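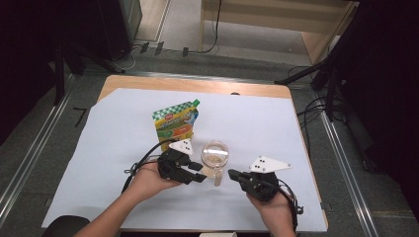 The Prurnalance larder scheme in Lamelitz has now run through its first winter, and the grant has been spent largely as set out in the application. The aim remains to help people living alone to keep a usable stock of dry food at home, to waste less of it, and to depend less on the bus to Vuven when the weather is bad. Packaging has taken up more of our time than we expected. A pouch with a spout and a screw cap can be closed again by someone with a fair grip, while a folded paper bag tends to be left open. A clear cup with a shallow layer in the bottom shows a small portion better than any chart we have printed, and the home visits now make use of this.

Search this site Go
15 March 2023
By Brigitta Auer, Lamelitz

Households

Around 40 households are taking part. Most joined after a visit from Karlijn Van Damme, and a smaller group came to us through the surgery in Vuven. We had hoped for more people from the upper lanes, where the shop van no longer stops. Letters did not work there. Remo Gisler has started calling in on his delivery round instead, and this is bringing in names slowly.

A few people have left the scheme. One moved in with her daughter, and others felt they had learned what they wanted and did not need further visits. We have kept them on the list for the newsletter unless they asked us not to.

Home visits

Each household is offered two visits. The first is a look through the cupboards together, with nothing thrown away unless the person asks. Karlijn has found that most of the waste comes from buying the same item again when the first packet has slipped to the back. Flour, semolina and ground nuts are the usual ones. Moth was found in several kitchens and dealt with by cleaning the shelves and moving everything into closed containers.

The second visit covers portions and a simple shopping list. We dropped the weighing scales in the autumn. The display was hard to read and people put the scales away as soon as we had gone. Measuring by cup is less exact but people keep doing it, and for porridge or soup it is good enough.

The visit notes are still on paper. Andri Haslinger types them up at the end of each month and has fallen behind — the December notes were only finished in February. We do not think this has affected the visits themselves, but it is the reason the table of results promised for this report will come with the next one.

Bulk buying

The joint order has been harder. Our first supplier withdrew in August, before the first full delivery, and we lost most of the autumn finding another. Orders now go through the wholesaler in Vuven, who delivers to the old dairy. The minimum order is larger than we would like and some of the lentils had to be carried over. Oats, rice and polenta sell without trouble. Buckwheat does not, and we will stop ordering it.

Thaddäus Trummer has let us use the cold room at the dairy without charge. It is dry, but the door seal is worn and mice got in during January. No food was lost apart from one sack of barley. The seal is being replaced this month and the sacks have been moved on to raised shelving.

Money

The largest single cost was shelving and storage tins, at 2,000 euros. This was over budget, as the price of the tins rose between the quotation and the order. We covered the difference from the printing line, which was underspent after we gave up the charts. Travel is on budget. We have not yet drawn on the sum set aside for training and would like to carry it into next year, if you agree.

What has changed since the application

We no longer plan a cookery course. The school kitchen is being rebuilt and there is no other room with enough hobs. Karlijn suggests short afternoons in people's own kitchens, with a neighbour or two invited, and we held two of these in February. They were well attended for the size of the rooms. Remo would like to try one in the upper lanes next.

Next steps

Over the coming months we intend to finish typing up the notes, repeat the cupboard check in the households that joined first, and settle a regular order date with the wholesaler. We also need to decide who takes over the ordering when Thaddäus goes away in August. The next report will include the accounts in full and the missing table.

Questions about this report can be sent to me at the Lamelitz office.

Print this page
E-mail this page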